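Pressure Instruments Working Group
Minutes of the December meeting, Mestthorpe

Present: Ivana Farías (chair), Gintarė Pärn (minutes), Octavio Acuña, Melati Pelupessy
Apologies: Milagros Tapia (written comments on item 4 received before the meeting)

Meeting opened at 9:30 a.m.

1. Minutes of the previous meeting

Accepted with one correction. In item 5, "gauge pressure" should read "differential pressure" in both places. G. Pärn to reissue.

2. Actions carried forward

Replacement of the needle valve on the low-range test bench: done. The new valve shuts off cleanly, but the handle fouls the bleed line when fully open. O. Acuña to turn the valve body a quarter turn at the next service.

Labeling of impulse lines in the meter room: done on the high-pressure side only. Carried forward.

Request to Colska for the revised wiring sheet: no reply. Carried forward.

3. Calibration of differential pressure transmitters

M. Pelupessy reported on the Colska transmitters taken out of service for calibration. Of the 13 units, 11 were within tolerance as found. The other two read high across the whole span. The error on both was nearly constant from bottom to top, which points to a zero shift and not to a change in span. After zero trim both units were checked rising and falling and were within tolerance.

I. Farías asked whether the zero had been taken with the equalizing valve open and the unit in its normal mounting position. M. Pelupessy confirmed the valve was open. The units had been lying flat on the bench. It was agreed that this is not acceptable for the diaphragm type, where the weight of the fill fluid adds to the reading when the cell is tilted. The two units are to be zeroed again upright on the bracket before they go back.

O. Acuña noted that the procedure does not state the mounting position. Agreed to add the following to section 3, before the warm-up step: "Mount the transmitter in its service position. If the service position is not known, mount it with the diaphragm vertical and record this on the sheet."

Hysteresis was discussed briefly. The present sheet has one column for readings and most people enter only the rising values. G. Pärn to add a second column for falling values. Existing records will not be rewritten.

4. Reference barometer

The Sanar reference barometer has been compared with the older aneroid at each reading since it was installed. The difference follows room temperature. Written comments from M. Tapia: the aneroid is the more likely source, as its bimetal compensation was last adjusted for a warmer room, and the Sanar unit should not be touched until it has been compared against a third instrument. The group agreed.

O. Acuña offered the loan of a mercury-free column barometer from the Acuña workshop. It reads from 700 mbar upward, so it covers the needed range. It must be carried upright and left to settle overnight before the first reading. M. Pelupessy to arrange a place for it away from the radiator and the outside door.

Until the comparison is finished, barometric corrections are to be taken from the Sanar unit, with the aneroid reading entered in the remarks.

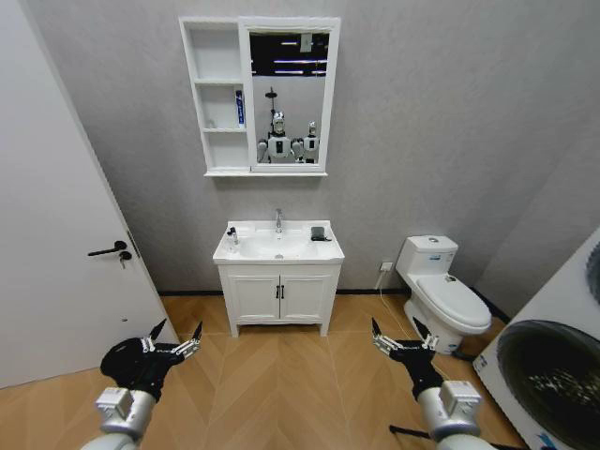
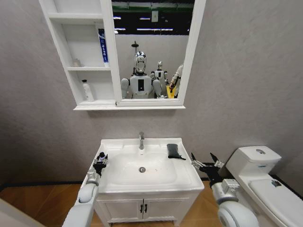
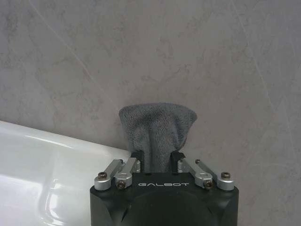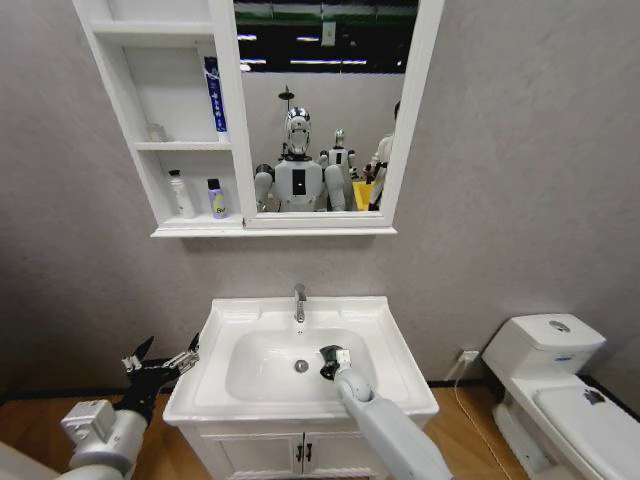
Working Group Minutes, Issue 11, page 3

5. Snubbers on pump discharge gauges

Pointer flutter on the discharge gauges makes the readings hard to repeat. Two readers looking at the same gauge have reported values several scale marks apart. O. Acuña presented three ways to damp the signal: a porous disk snubber, a piston snubber, and a filled case.

The porous disk gives the steadiest pointer but clogs where the water carries scale. The piston type clears itself to some extent, and the piston can be changed to suit the fluid. The filled case damps the movement but does nothing to protect the Bourdon tube from pressure spikes.

I. Farías preferred the piston type for the discharge side and no snubber on the suction side, where slow response would hide a blocked strainer. M. Pelupessy asked that the snubber be fitted above the isolating valve so that it can be removed without draining the line. Both points agreed.

One gauge will be fitted first and read at each shift. The result will be reported at the next meeting and no further parts will be ordered before then.

6. Impulse line slope

G. Pärn reported that the line to the condensate meter has a low spot behind the cable tray. Water collects there and offsets the reading when the line should be dry. Blowing it down corrects the reading for a short time only. The line is to be rerouted with a continuous fall back to the tapping point. O. Acuña to supply a sketch showing the new supports.

The question of a drain pot at the low spot was raised and dropped. It would have to be emptied by hand and access is poor.

7. Units on forms

The bench forms use mbar and the field forms use inches of water. M. Pelupessy proposed a single unit. I. Farías pointed out that the field gauges are marked in inches of water and will stay in use. Agreed that each form keeps its own unit, that the unit be printed at the head of each column, and that conversions be made once, in the record, and not on the form. The reference temperature for inches of water is to be stated in the record as well.

8. Other business

The hand pump on the portable calibrator loses pressure slowly at the hose fitting. The seal is on order. Until it is changed the calibrator is not to be used for leak tests.

M. Tapia has asked for copies of the as-found sheets for the two transmitters under item 3. G. Pärn to send.

9. Actions

I. Farías: approve revised section 3 text; write again to Colska.
O. Acuña: valve body; loan of barometer; sketch of impulse line; piston snubber for first gauge.
M. Pelupessy: zero check of two transmitters in upright position; location for barometer; low-pressure side labels.
G. Pärn: corrected minutes; second column on calibration sheet; column headings on both forms; copies to M. Tapia.

Meeting closed at 11:45 a.m. Next meeting to be called by the chair when the barometer comparison is complete.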